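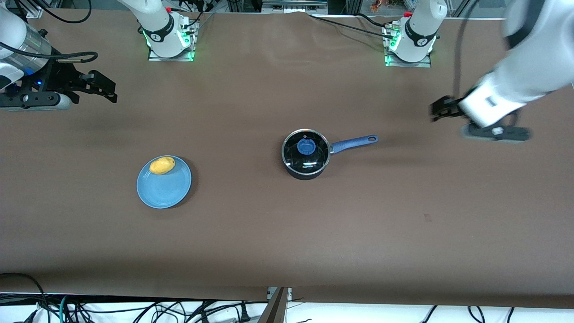 Moving to Another Country: What Is a Visa?

Kids' Corner > People and Places > Living Overseas

Some families move to another country for a parent's job. Others go to study, or to live near grandparents. A person who lives outside the country they come from is sometimes called an expatriate, or "expat" for short.

Before they go, most families need permission. A passport shows who you are and which country you belong to. A visa is permission from a different country to visit, work or live there. It may be a sticker in the passport, a stamp or a record on a computer.

There are many kinds of visa. A visitor visa is for a short stay, such as a holiday. A work visa lets an adult take a job. Children can often be included in a parent's application, but each child may still need a passport.

Marisa Messina was 7 when her family moved to Gellville. Their first visas lasted 60 days. Her parents then applied to stay for 3 years, and had to show where the family would live and how they would pay for food and rent.

What happens when a visa ends? The family must leave, or ask to stay longer before the last day. Staying without permission can mean paying a fine.

Words to know
Border: the line between two countries.
Embassy: an office that represents one country inside another.
Resident: a person who lives in a place.

Ask an adult at home: has anyone in your family lived in another country?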